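4.3 Checking the wrist view in the Kasten simulator

Do this after the planner is installed (section 4.2) and before you load any grasp policy. Needs Narnus build 797 or newer.

1. Start the simulator, then the bridge. Bridge listens on port 2797. If it's taken, change it in the Bulesia config, not on the command line.
2. Load the gripper model. Wait for "joints ready" – 14 joints listed, no less.
3. Set finger command to full open. Step the sim 9 times.
4. Open the wrist camera panel. Turn overlays off.
5. Save one render and keep it with your config.

Note: random floor textures are on by default. Leave them on for policy work, turn them off if your only testing motion.

Caution: do not send a close command while the planner is paused. Commands queue up and all fire on resume.

Problems with this step go to Waltraud Rothe at Galletti, with the log attached.

6. Compare your render.

Camera pose comes from the wrist link, so check the mount offset first if the view looks off. Fingers should be wide apart with nothing between the tips, palm housing along the bottom. A crackled red surface is fine, so is plain gray down the left side. The small dark wedge behind the rim, left of center, is partly hidden by the housing – segmentaton has to cope with that, don't move the camera to fix it.

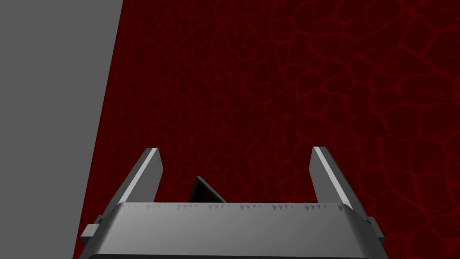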